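Chapter 2
Who Made the Picture Book?

Prize juries like to speak of a picture book as a single voice. We should be slow to believe them. When Carla Moussa wrote the text of Drandthorpe, she sent 618 words to her publisher and heard nothing until July. Samer Hakim, who drew it, says he ignored 13 of her notes -- and she says she wrote only two. Both accounts came years later, when the book was selling well. This chapter asks what drafts and letters can show that interviews can't.
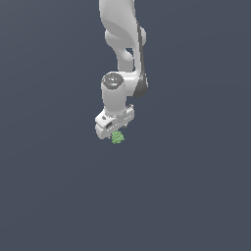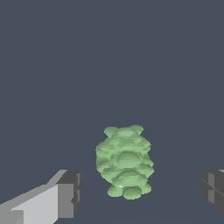
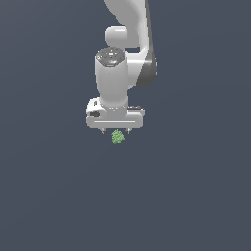
Figure 2.1 Three computer-rendered images, each on a plain blue-grey ground.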